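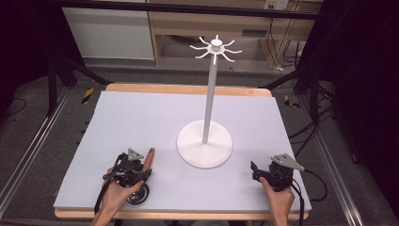 Figure 3. Operator's view at the start of a mug-tree trial with a pair of Reveck hand-held grippers. The stand is bare.

4.2 Evaluation of the hand-held kit

The Reveck kit is sold by Curnum as a complete package for recording two-handed manipulation without a robot present. We bought one set at list price and used it for the whole of the study. Curnum had no part in the design of the trials and did not see the results before submission.

The kit was judged on four points: the time needed to get a new operator working, the share of recordings that could be used for training, the effort of holding the grippers over a full session, and how well policies trained on the data ran on the two-arm Wukar platform described in Section 3. The first three are treated in this section. Policy results are given in Section 5.

Task. The mug-tree task (Figure 3) was chosen as the hardest of the set. The stand has a slender pole and thin arms that spread outward from a hub and turn up at the tips to form hooks. A mug has to be brought in with its handle facing the hook, raised over the tip and let down. Small errors in angle leave the handle resting on the tip, and the mug then slides off when released. In the two-handed version, one gripper steadies the base while the other hangs the mug. The stand was placed on a pale foam board, which gave an even background and kept the damage from dropped mugs low.

Mugs were added only after recording had begun, so that each file opens with a short stretch of the bare stand and both grippers in view. This stretch was used to check tracking. If either marker plate was lost for longer than the limit set in the Radu software, the trial was stopped and started again.

Operators. All operators were right-handed adults with no earlier use of the kit. Each was given the printed quick-start guide and one demonstration by the second author, Angus Buchanan. No further coaching was given on grip or posture. Operators were free to hold the handles as they liked, and most settled on a hold from beneath with the thumb across the front. The guide shows a hold from the side, but we saw no difference in tracking between the two.

Recordings. We collected 2305 trials across all tasks. Of these, 2000 passed the automatic check in Radu and were kept for training. Losses had three main causes. The most common was a marker plate turned too far from the camera, usually when the operator rolled the wrist to bring a handle round to the hook. The second was the two plates passing close to each other, after which the software sometimes swapped left and right. The third was a plain handling error, such as a mug dropped outside the work area.

The swap fault deserves more comment, as it is not flagged by the software. A swapped file passes the automatic check and looks normal in the summary plot. We found the first cases by chance while watching playback, and then wrote a short script that compares the direction of each gripper before and after every close pass. Files marked by the script were looked at by hand. Those that could be corrected by exchanging the labels were kept, and the rest were dropped from the training set and replaced with new trials of the same task. Curnum was told of the fault in October and has since listed it among the known problems for the current release.

Handling. The grippers are well balanced when held level. With the plate tipped forward, as it must be when reaching over the top of the stand, the load moves to the thumb, and operators reported tiredness there before anywhere else. Cable drag was the second complaint. The cables leave the body close to the hand and are stiff enough to pull on it when the arm is turned outward. Tying the cables to the forearm with a soft strap removed most of the pull, and this was done for all later sessions. A strap is not supplied with the kit and would be a cheap addition.

The finger pads wore evenly on the cup and block tasks but not on the mug tree, where the handle bears on a small part of the pad. We changed the pads after every 1000 closures on this task. Fitting a new pair is simple and needs no tools, though the opening width must be calibrated again each time. The calibration step is poorly explained in the guide – the order of the prompts on screen does not match the order in print – and two operators saved a reversed range as a result. Their trials from that session were left out of the count given above.

Set-up. Fixing the camera mount and completing the first calibration took most of a morning. After that, daily start-up was short and needed no specialist help. The mount must be kept clear of knocks, as even a slight shift calls for a full calibration. We marked its position and checked it at the start of each session.

Comparison with teleoperation. The same task was also recorded by direct control of the Wukar arms, using the same stand and mugs. Operators worked faster with the hand-held grippers and needed less practice before their first successful hang. They also made quick wrist turns that the arms could not follow at full speed. These motions had to be slowed in processing, and a few passed through poses outside the joint limits of the platform. Teleoperated trials had no such problem, as every recorded motion had by definition been carried out by the arms. For buyers who already own a two-arm system, the gain in recording speed should be weighed against this extra processing, which the Curnum product sheet does not mention.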